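Front loader leaves clothes smelling musty, vinegar only helps for a few days

Laundry and Cleaning > Washing Machines
Posted by Kerubo Magesa, December 24, 2023

I moved into a rental in May that came with a front-loading washer. It runs fine, drains fine and doesn't leak. The problem is the smell. Towels are the worst, then T-shirts. They smell okay when they come out of the dryer, but as soon as they get damp again there is a sour smell like a wet basement.

What I've tried so far:

White vinegar in the drum on an empty hot cycle. Helped for a few days.
Leaving the door open between loads.
Wiping the rubber gasket with a paper towel. It came away gray the first couple of times and mostly clean now.
More detergent. I went up to a full cap per load and I think it made things worse.

I wash nearly everything at 40 C because the dial is marked in Celsius and that was where it was set when I got here. There are two of us in the apartment and we do a load most days. The landlord says the machine is old but working and he isn't going to replace it over a smell, which I understand.
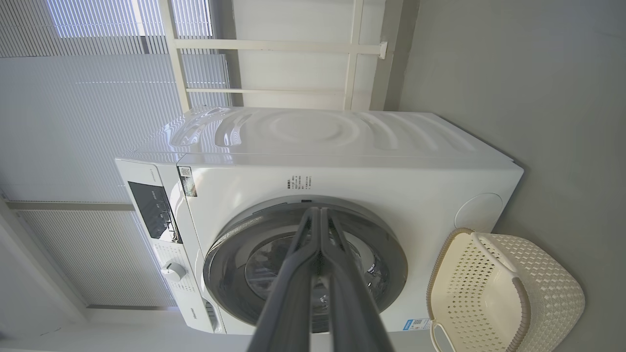

My other question is about the settings. I don't have the manual and the landlord doesn't either. The dial is a plain round white one with a ring of tiny printed labels, next to a dark display window, and I have never been sure which of the programs really heats the water and which ones just run longer. Is there a way to tell without the manual? And is a bottled machine cleaner worth paying for, or is it the same as vinegar?

I would like to fix this without taking the machine apart.

Drikari
Stop using the full cap. That's your main problem. Two tablespoons is plenty for a normal load in a front loader, less if your water is soft. Extra soap doesn't rinse out, it stays in the fabric and behind the drum and that is what goes sour. Same with fabric softener, quit that too if you use it.

Camenzind
Agree with the detergent advice, but less soap from now on won't remove what is already in there. I had the same trouble for most of a year and this is the order I would do it in.

First, the drain filter. On most front loaders it is behind a small door or a kick panel near the floor. Put down an old towel and a shallow pan, because there will be water in it even after a normal drain. Turn the machine off at the wall before you start and make sure the last load wasn't a hot one. Unscrew slowly, let the water out in stages, then pull the filter and scrub it with dish soap and an old toothbrush. Mine had a hair tie, a coin and a layer of gray slime. If yours has not been opened since before you moved in, expect something similar.

Second, the detergent drawer. It should come all the way out. There is usually a tab in the middle or at the back that you press while pulling. Soak it in hot water and scrub the top of the slot it slides into, where the water comes down. That part is easy to miss and it was black on mine.

Third, the gasket. Wiping the front of it is not enough. Pull the fold toward you and get down into the bottom of it with a cloth. There are drain holes at the bottom that clog with lint.
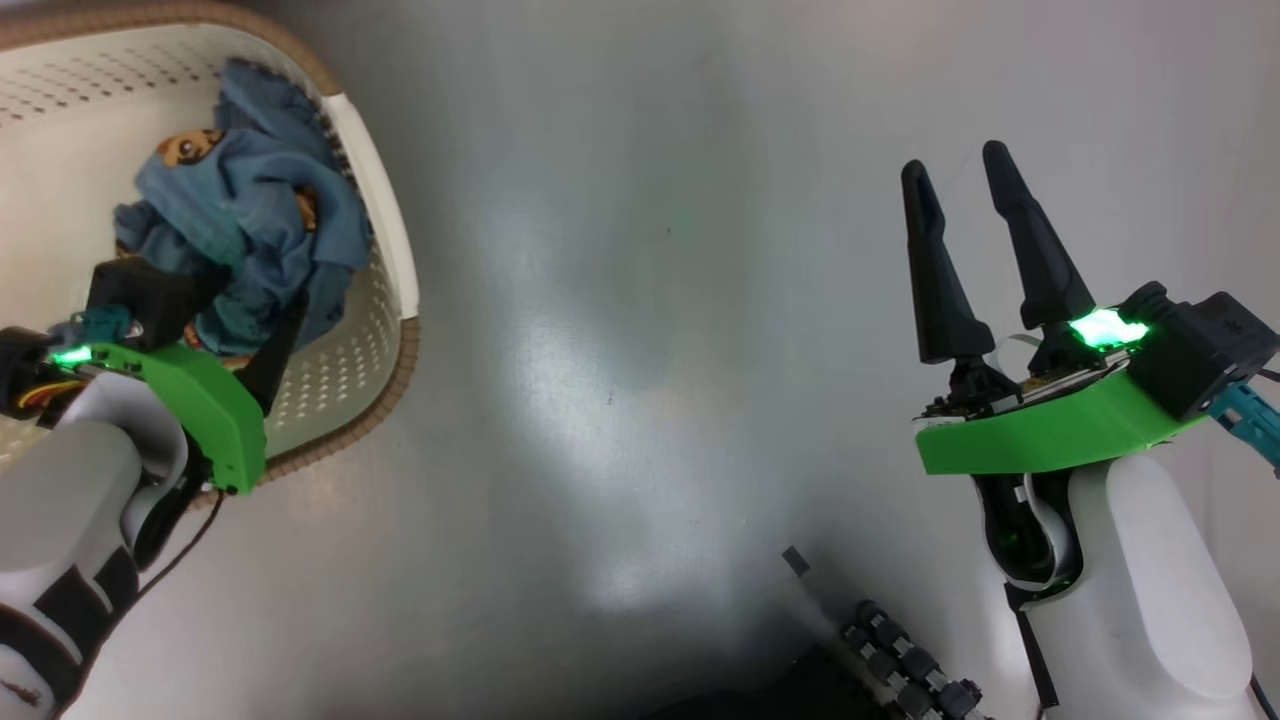

After all that, run the hottest cycle you have with nothing in the drum. Use either a powdered oxygen bleach or a machine cleaner, one or the other. I would skip the vinegar from here on. It isn't very strong against this kind of buildup, and some people say regular use is hard on rubber seals. Never put it in with chlorine bleach, the fumes are dangerous.

To find out which programs heat the water, start one empty, wait 20 or 30 minutes and put your palm on the door glass. If it is a hot cotton program the glass will be clearly warm. Be careful on the hottest setting. Write down what you find and tape it to the wall. You can also look for a model number. It is normally on a sticker inside the door rim or behind the filter door, and with that you can probably find the manual as a PDF.

For the towels, the smell is in the fabric now as well. Wash them once at the hottest temperature the care tag allows with oxygen bleach and no softener. Do them in small loads so they can move around. Dry them all the way through, and don't fold them while they are still warm and a little damp in the seams. A couple of mine never came back and ended up as floor rags.

Then keep up one hot load a week. I do sheets and towels at 60 and everything else at 40.

Gion Moser
I did all of the above and still had the smell, and it was the drain hose. The end was pushed too far down the standpipe, so a little dirty water could work its way back. Pulled it up a few inches, fastened it with a zip tie and it cleared up over the next couple of weeks. Takes five minutes to look at if you can get behind the machine.

Also check that it's the washer at all. Run a load of clean rags, take them out wet and smell them right then. If they smell fine wet, look at how long your laundry sits before it goes in the dryer. My sister used to leave hers in the drum overnight and blamed the machine for years.

On cleaners, I've bought the Trarkico tablets and the store brand and couldn't tell them apart. Get whichever is cheaper.

Kerubo Magesa
Thank you all. Found the filter behind a little panel at the bottom and got it open. Lots of lint and two buttons. I'm going to do the drawer tonight and then the hot cycle, and I'll check the hose once my roommate is here to help me move the machine. Cutting the detergent down starting with the next load.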